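23 November 2020
By Sharon Ogola

Progress note to Cernivura: the Emora open day

Lilian Mohamedi and I went to the Emora open day on your behalf. The invitation promised a gripper ready for small workshops. I came away less sure than the invitation was.

Jihad Smadi ran the table session with the hand-held version, which has two black fingers and is meant to teach the arm what a person does. We were given 9 short demonstrations and I would call two of them useful to us. The rest were talk. 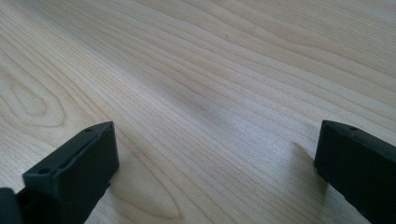
The two fingers over the pale wooden surface, with nothing held between them.

Mr Smadi spoke of over 300 recorded picks. I asked how many used parts like ours and he did not have the figure - he has promised it for December. Lilian asked about wear on the fingertips and got much the same reply.

Spending is on plan. I would hold the next payment until Atar has tried the gripper on its own bench for seven days, with our parts and without Emora staff in the room. Chaimae Soliman at Atar is willing to host.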